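Six Faces, One Alphabet

The alphabet block is a cube with very little left to improve, and manufacturers keep working on it anyway. The current Wevik set is cut from kiln-dried stock, sanded on six sides and printed in a short range of flat colors. Gavard still embosses its letters, a slower process that leaves a ridge a child can follow with a finger. Ziółkowski does neither and uses a screened ink under a clear coat.

Printing is the economical choice. A single screen carries 576 impressions before it has to be cleaned, and a face can take a letter, a numeral or a small picture at the same cost. Embossing needs a die for every character. A die lasts 4,000 strikes in soft wood - fewer in beech - and the edges of the letter lose definition well before the end.

Wear follows a pattern. Corners go first, then the printing nearest the corners. Large letters on a solid ground hold up better than fine pictograms, which lose their thin lines early. Yellow and cream hide scuffs. Teal and dark blue show them, and owners tend to judge the age of a set by those faces alone.

Sets sold for home use vary in count. Dollutari packs 27 to a box, one for each letter and a spare, and the spare is blank. Other makers sell fewer cubes and put several letters on each, so that a short word can be built but the full alphabet can't be laid out in one row. Buyers who want spelling practice should check this before ordering.

Clean printed blocks with a damp cloth and dry them at once. Soaking raises the grain and lifts the ink from below. Store them in a box with a loose lid, out of direct sun.

A bare tabletop is the best surface for sorting. Carpet lets the cubes settle at an angle, and a tower of more than 2 or 3 will lean. On wood, the blocks can be spread out in a loose group and turned face by face until the wanted letter comes up.
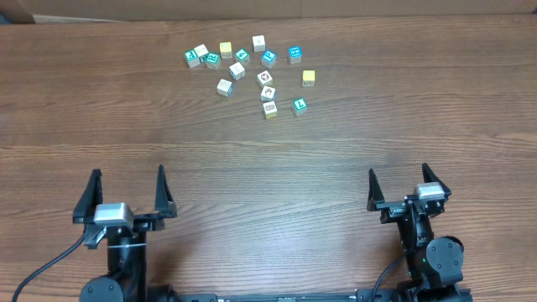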